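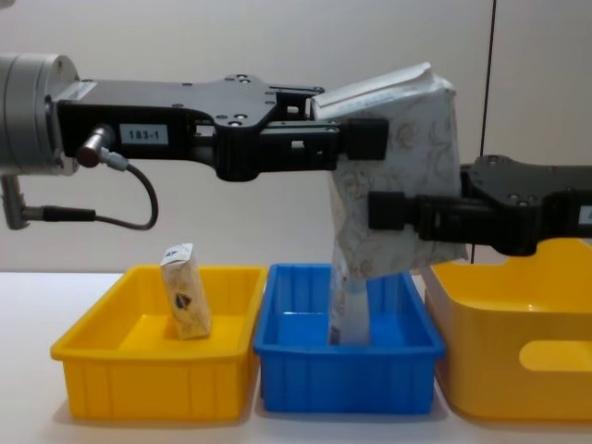

Hokow is looking for a Returns and Compatibility Assistant to join its car accessories team. We sell hands-free kits, aerial adapters, reversing camera leads and steering wheel control interfaces for cars and vans. Customers send items back when they don't fit, don't work or were ordered for the wrong vehicle, and we need someone to open, check and record them. A good part of the day is spent standing at a bench with plastic bins on it, much like the three lined up on the white tabletop. The rest is spent at a desk, keeping our vehicle fitment list up to date.

The post is permanent and is for 26 hours a week. Hours can be worked over four or five days, starting no later than 9.30am. You will report to Manuela Guerra, who runs the returns desk.

What you will do

Open returned parcels and match each one to its order number.
Check that leads, brackets, screws and instruction sheets are all there.
Plug units into our test loom and note whether they power up, pair with a phone and pass sound to the speakers.
Write down the make, model and year of the customer's vehicle, and the head unit if they have told us.
Tell the web team when the fitment list is wrong or out of date.
Answer simple emails from customers, mostly about which lead they need. 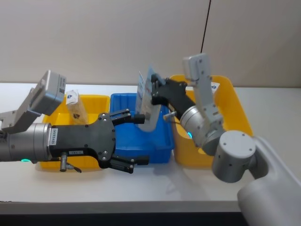 The fitment list covers 166 vehicle models at present and we want it to reach 500. Many of the gaps are older vans and cars where the factory radio changed part way through a model year. You will be asked to fill these in from returns notes, wiring diagrams and phone calls to fitters. Two of our ranges, Gritside (adapters and looms) and Kakness (hands-free kits), have separate lists, and both need to be checked when a new model is added.

What we are looking for

You should be able to read a basic wiring diagram and use a multimeter. You don't need a trade qualification. Some experience of fitting car radios, alarms or towing electrics would help, whether paid or done at home. You need to be comfortable with spreadsheets and able to write a clear email. A full driving licence is useful for the occasional trip to a fitter but is not essential.

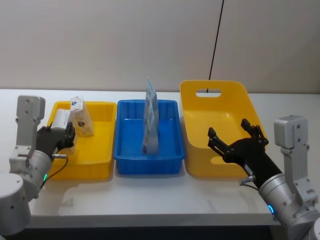
Lifting is part of the job, but most of what we handle is light. A hands-free kit weighs very little once it is out of its outer packaging. The heaviest things are the boxed speaker sets, and there is a trolley for those. A typical return comes in a small carton along the lines of the cream-coloured one standing in the yellow tray. You will be on your feet for up to half of each shift.

Training takes 7 working days. You will spend the first part with Noemi Tedesco on the test loom and the second on the fitment lists. After that there is a three-month probation period. We also supply Ferri, a chain of fitting bays, and you may be asked to help with their returns when they are busy.
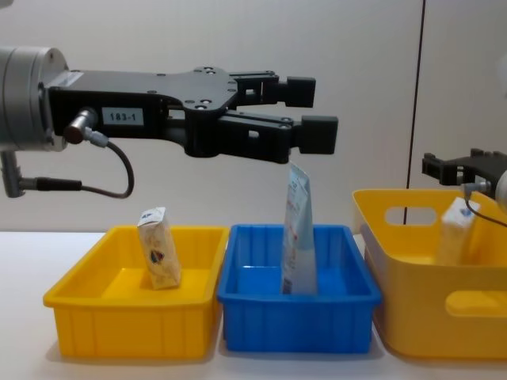
Gripper 183-1 and a blue bin

Pay and holiday

Pay is hourly and will be discussed at interview. Holiday is worked out in proportion to your hours. Staff can buy our products at cost price. Parking is free and there is a secure rack for bicycles.

How to apply

Send a CV and a short letter to Noemi Tedesco through the contact form, with "Returns" in the subject line. Please tell us which vehicles you have worked on and what you did. Interviews will be held in October and include a short practical test with a radio, a loom and a multimeter, all provided.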